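Home | Care Guides | Worktops | Kitchen Tools | FAQ | Contact

Butcher-Block Tops and Dry Measuring Cups: Frequently Asked Questions

Maintained by Precious Padilla, Millitier Kitchen Bench Guide
Shares: 334 | Comments: 4

What does this page cover?

Questions received about edge-joined wooden tops used as work surfaces, and about the colored measuring cups used on them. Stone, laminate and steel tops are covered in the Worktops section.

Is a visible seam between planks a defect?

No. A butcher-block top is glued up from strips, and the seams remain visible after sanding. A seam is a defect only if a fingernail catches in it or if liquid darkens the line and stays there. Run a hand across the grain. A step that can be felt should be sanded flush before the next coat of oil.

Why do the strips differ in color?

The strips come from different boards, and often from different trees. Pale woods show the difference less when new and more after a year of light exposure. Oil deepens all of the strips but does not even them out. Stain will, but stain is not recommended on a surface where dry ingredients are handled.

Which finish should be used?

Food-grade mineral oil, or a mineral oil and beeswax blend. The Estavley bench notes give the procedure used here:

1. Sand to 220 grit along the grain.
2. Wipe with a barely damp cloth and let the top dry overnight.
3. Flood with oil, leave for 20 minutes, wipe off the excess.
4. Repeat until the wood stops taking oil, normally after three or four coats.

Do both faces. A top oiled on one side only will cup.

How should the top be fastened to a metal frame?

Use slotted holes or slotted brackets so the wood can move across its width. Fasten tightly at the center line and leave the outer screws able to slide. Rigid fastening along both long edges is the usual cause of a split seam in the first winter. Check the screws in October, when indoor heating begins.

How is flour removed from the seams?

Dry first. A bench scraper held nearly flat, then a soft brush along the seam. Water applied before the flour is gone makes paste, and paste in a seam needs a wooden toothpick and patience.

Can a potted plant be kept on the top?

Yes, with a saucer or liner. A woven pot has no water barrier of its own, and a damp base leaves a gray ring within days. Lift the pot weekly and feel the wood under it.

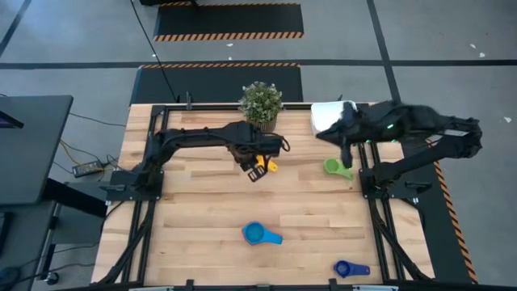 Keep small items toward the back and leave the middle of the top for measuring. Cups with short flat handles can be set down bowl up with the handles pointing the same way, so that each is picked up with the same grip.

Are colored cups standardized by size?

No. Green in one maker's set may be the half cup and in another's the quarter cup. Blue is the worst case, as many sets include both a light and a dark blue. Read the marking on the cup. If it has worn off, fill the cup with water on a scale: one gram is close enough to one milliliter for kitchen work.

Can cups from different sets be mixed?

For a single recipe, preferably not. Nominal sizes vary by maker, and a US cup and a metric cup are not the same volume. Braltmont recipe cards are written for US cups throughout.

How much oil does a top need?

Roughly 500 milliliters for the first treatment of a standard counter-depth top, both faces included. Later coats take far less. Rags used with drying oils such as linseed can self-heat and should be laid flat outdoors to dry. Mineral oil does not have this problem.

Comments (4)

paulík_bench
The note about oiling both faces should be at the top. Mine cupped a quarter inch before I flipped it.

Dorrie K.
Does walnut oil count as food grade? The bottle says cold pressed.

Precious Padilla
Dorrie: it is edible, but anyone with a nut allergy should avoid the surface. It also needs weeks to cure fully.

tannerw
Used the toothpick method on the seams. Slow. Worked on all but one, and that one has opened up, so I'm going to reglue it.

Share | Print | Back to FAQ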